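Speaker Notes
Head Lice, School Notices and the Parent Group Chat: What Local Health Offices Can Do
Prepared by Yae Furukawa, Family Health Outreach, Grurcombe District Health Office

Session length: 40 minutes, with 15 minutes for questions. Handouts are on the table by the door and should be taken at the end.

Opening

Good morning, and thank you for coming. I am Yae Furukawa, and I lead family outreach for the Grurcombe District Health Office. My remarks today concern head lice, a condition that carries no serious medical risk and yet takes up a remarkable share of the telephone time in our office between the opening of school and the first cold weather.

The reason for the calls is seldom the lice themselves. Parents call us with a message they have been sent. The message usually tells them to do something costly, tiring or unsafe, and they would like to know whether they must. I intend to cover what those messages say, what we say in reply, and how we changed the notice that goes home with children in the district.

[Pause. Ask how many in the room have received a forwarded message about lice in the past year.]

Background for those new to the subject

Head lice are small insects that live on the human scalp and feed on blood. They crawl. They do not hop or fly. They spread chiefly through direct head-to-head contact, and less often through shared hats, brushes or pillows. They are not known to spread disease. An adult louse that has fallen off the head usually dies within a day or two without a meal, and eggs need the warmth of the scalp to hatch.

I ask you to keep that last point in mind, as most of the bad advice in circulation depends on families not having heard it.

The four messages we see most often

First message: the whole house must be treated. This one generally arrives as a long block of text, with instructions to bag every soft item in the home for a month, wash all the curtains and spray the furniture with insecticide. Families have told us that they stayed up past midnight doing laundry and kept children home the next day to finish it. Our guidance is much shorter. Wash clothing, bed linen and towels used in the two days before treatment, in hot water, and dry them on high heat. Items that cannot be washed may be sealed in a plastic bag for two weeks. Vacuum the floor and the seats where the child has been. Sprays and foggers are not needed and can be harmful if breathed in or absorbed through the skin.
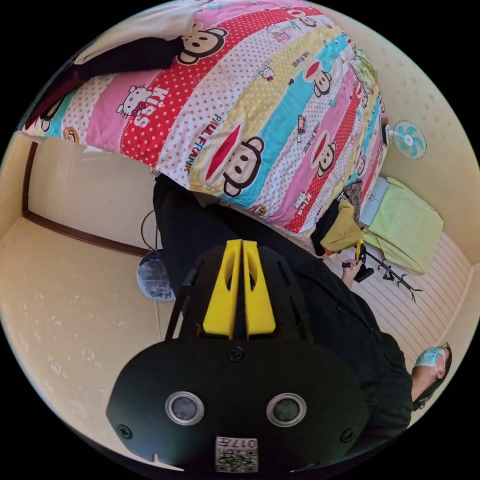 Second message: use kerosene, gasoline or a pet product. I will be direct about this. Fuels are flammable and poisonous, and veterinary products are not made for children. Any caller who reports having used one of these should be referred to poison control at once, before any discussion of lice takes place. If the child has symptoms such as trouble breathing or unusual drowsiness, the caller should be told to call 911. Staff should not ask the caller to explain the decision. That conversation can wait, and in most cases it does not need to happen.

Third message: a child with lice comes from a dirty home. This is the oldest of the four and the most harmful to children. Lice are no respecter of clean hair. The belief leads families to hide a case, and a hidden case means that close contacts are not checked. We have had reports of children being named in class chats, with photographs. Our advice to schools is to treat the naming of a child as a privacy matter and to deal with it the same day.

Fourth message: the lice are now resistant, so the drugstore products are useless. There is some truth here, and speakers should say so. Resistance to certain over-the-counter ingredients has been found in many places. It does not follow that every product fails, or that a family should double the dose or leave the product on overnight. A product that has been used as directed and has not worked is a reason to speak to a pharmacist or a doctor. Repeating the same treatment several times in a row is unwise.

[Allow a short pause for notes. Do not take questions at this point.]

How the messages travel

We reviewed the messages that families were willing to share with us. Participation was by choice, and names and telephone numbers were removed before anyone on the review team read the text. I would like to set out three observations.

Most of the messages had no author. They began with a phrase such as "from a nurse at the school" or "my cousin works in a clinic." Callers often described the sender as reliable, and by this they meant the neighbor or relative who had passed the message along.

The messages moved in the early evening, after pickup and before bedtime. Our own notices went out by paper in the afternoon and by e-mail the next morning. In other words, a parent who found a louse at bath time had the chat in hand and nothing from us until breakfast.

Finally, our notice was hard to read. It opened with a paragraph on district policy and placed the treatment steps on the second page. Several parents had kept only the first.

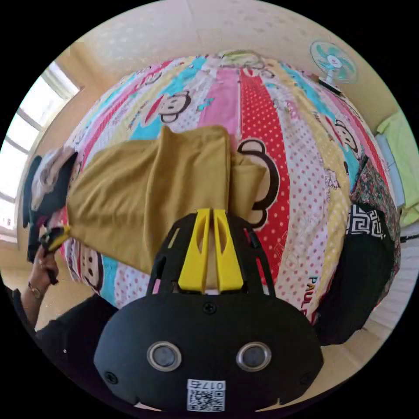
Bedding and worn clothing: two days back is far enough.

What we changed

The revised notice is a single page. The first line says that a case has been found in the grade and that the family should check their child's hair tonight. The second line says that there is no need to keep the child home. The checking steps follow, then treatment, then laundry, and then one telephone number. District policy has been moved to the website.

We printed 4000 copies for the first term. Of these, 3000 went to the elementary schools, and the remaining 1000 were divided among pharmacies, the library and the two clinics in Maluleke. The clinics asked for more within weeks, and we have since adjusted the share. I mention this for the benefit of any office planning its own print order.

We also prepared a version of the notice that can be forwarded by telephone. It is plain text, short enough to be read without scrolling, and it carries the office name at the top and again at the bottom. We learned to do this after an early version was copied without its heading and came back to us, through a caller, as an anonymous rumor.

Translation was carried out by Hamico, the language service already under contract to the district. Each version was then read aloud to parents who speak that language at home. This second step found errors that we would not have caught. In one language the word chosen for "comb" referred to a tool for wool. In another, "treat the close contacts" had been understood to mean everyone in the apartment building.

The evening telephone line

The line is open from 5 p.m. to 8 p.m. on school nights and is staffed by one nurse, with a second on call during the first month of term. It can take up to 1000 calls in a term at the present staffing level. We have not reached that number, and I do not expect that we shall, but the figure is useful when speaking to those who approve budgets.

Staff on the line follow a simple order. They ask what the caller has seen. They ask what has been used already, and on whom. They ask for the age of the child, as some products are not suitable for the very young. Only then do they turn to whatever message the caller has received.

I would draw attention to that order. When we began, our nurses started with the message and explained why it was wrong. Callers became defensive, and some ended the call. A parent with an itching child at 7 p.m. wishes to know what to do before bed. Once that has been settled, the same parent is often quite willing to hear that the curtains may stay where they are.

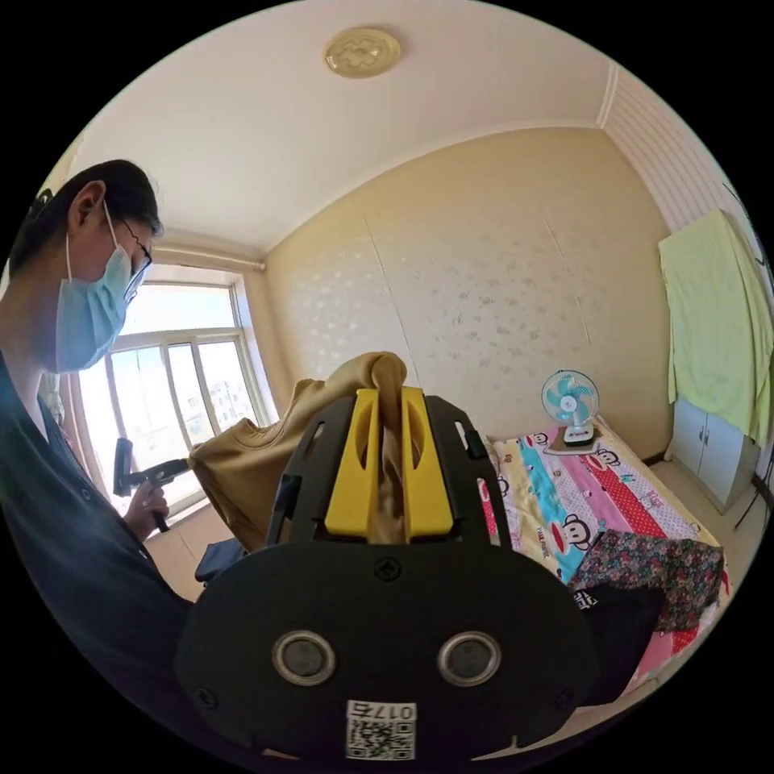 The calls are logged by topic and reviewed once a week, and a new rumor is normally visible in the log before it reaches the schools. When the same claim appears on several calls, we write a reply of two or three sentences and send it to the school secretaries, who are the persons most likely to be asked. We do not post a public correction for every claim. A correction can carry a rumor to families who had never received it.

Working with schools

Many schools once sent a child home on the day that lice or nits were found and required that the head be free of nits before return. National pediatric and school nursing guidance has moved away from that practice. By the time a case is noticed the child has often had lice for a month or more, and removal in the middle of the school day offers little protection to others. Nits may also remain attached to the hair long after successful treatment.

Our schools now allow the child to finish the day. Treatment begins at home that evening, and the child returns the next morning. Some principals were doubtful, and a number of parents objected in strong terms. I recommend a meeting with the parent body before the change is made. Ours was held in June, after the change had been announced, and that was too late to be of much use.

Commercial services

Offices will be asked for an opinion on paid removal services and on devices sold online. One caller asked us to endorse an electric comb sold under the name Flurel. The office does not endorse or rank products. Staff may say that wet combing with a fine-toothed metal comb is an accepted method, that it must be repeated every few days for at least two weeks, and that it demands patience from both parties.

Points to have ready for questions

On swimming pools: lice hold on to the hair under water and are unlikely to spread through it. Towels should not be shared.

On pets: dogs and cats do not carry human head lice and need no treatment.

On mayonnaise, olive oil and similar home remedies: there is no clear evidence that they work. Plastic bags or caps should never be left on a sleeping child.

On siblings: check everyone in the household, and treat those who have live lice. Anyone who shares a bed with the affected child may be treated at the same time.

On media requests: refer to the district communications desk – do not comment on any single school.

Closing

The one-page notice, the text version and the call sheet may be copied and adapted without charge. Please replace our telephone number with your own. Two offices have so far neglected to do so, and our evening nurse has been answering for them.

[Thank the host. Invite questions. Hold the sign-up sheet for the translated versions until the end.]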